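The bag situation

March 31, 2022 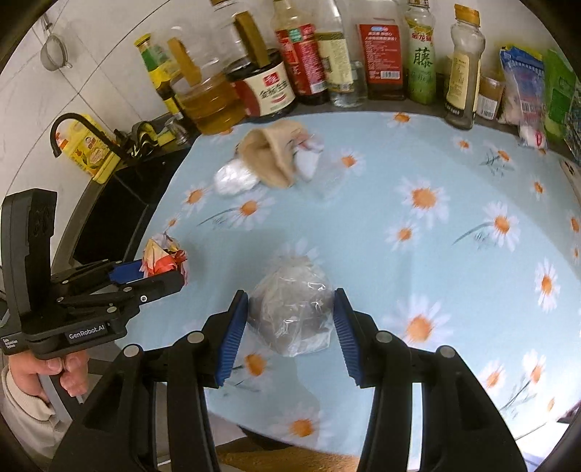 Quick one, have to get Orla from practice in 27 minutes. Finally doing the plastic bags. They breed, I swear. Every shop trip I bring the cloth bag and still come home with 2 more, and then they end up on the daisy tablecloth with whatever wrapper got left there.

So. White ones get flattened and folded. Clear ones, shake out, keep if no holes. Snack wrappers straight in the trash, no mercy. Beige cloth bag goes back in the car TONIGHT or I will forget it again.

Oil and sauces can stay along the back wall. Not touching those, I'd never find anyhting. Soledad says get a rack from Jorberg but where would it go??

Drawer under the sink is next. Probably 200 in there. Ok, keys, gone.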